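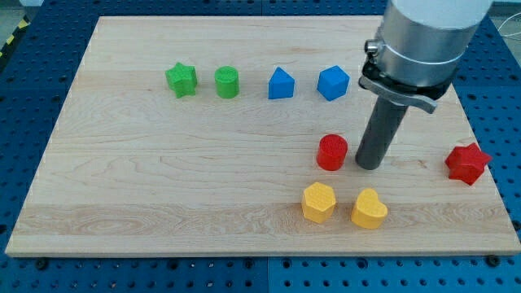
A Good Bench Is Mostly Holes

I spent years working on solid tops, and I no longer think they are worth the trouble. If you sort, sand or lay out small pieces, buy a perforated metal bench and fasten a maple board on top of it. The metal stays put and takes the abuse. The board gives you a flat, pale surface where a green or blue block shows up right away.

People tell me maple is too nice for this. Marta Zinchenko, who taught me most of what I know about finishing, still covers hers with cardboard. I disagree. Grain that nobody sees is wasted, and a scratched board can be sanded again in July when the shop doors are open.

Mine has been refinished 2 times in six years. I paid 49 dollars for the panel at Bivel, and I would pay it again.

The one thing I would not skimp on is fasteners. A board that slides is worse than no board - you end up chasing every round piece across the bench and onto the floor.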